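Tustside Shared Kitchen Study
Final report, Group 4
Finn Weidemann, Imke Petersen, Olga Moya

3. What we did

Our question was simple enough to fit on the sign-up sheet: why do people who share a kitchen stop washing up? We handed out 80 paper surveys in the Tustside dorms in October and got 27 back, two of them with soup on them. We counted those.

The survey asked who cleans, how often, and who ought to. Nearly everyone reported cleaning more than their share. Added together, the answers describe a building that is scrubbed from morning to midnight. Olga, who lives there, asked us to note her doubts.

We then tried three sets of rules on three floors. The second floor got a rota. The third floor got a box to pay into when you skipped your turn. The fourth floor got a polite note, written by Imke, which came back with its commas corrected. 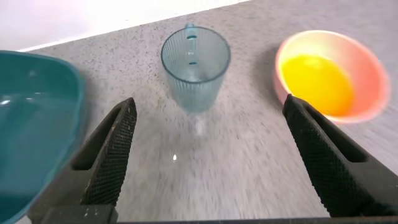 The rota held up best, though mainly on the days when Finn went upstairs and stood next to it. The pay box was popular in a way we had not planned for. Residents saw it as a fair price for leaving a pan in the sink, and some paid ahead. We should have read the chapter on fines before buying the box.

4. Problems

Our survey had one question that could be read two ways ("Do you leave things to soak?"), and people read it both ways. The sample is small. Our supervisor, Ludger Kettler, also pointed out that the floors differ in size, so comparing them directly is shaky. He is right – we found this out in week five.

5. Next steps

With more time we would run each rule on every floor in turn and leave Finn at home. The full survey is in Appendix B. Appendix A was the budget, and has been merged with Appendix C.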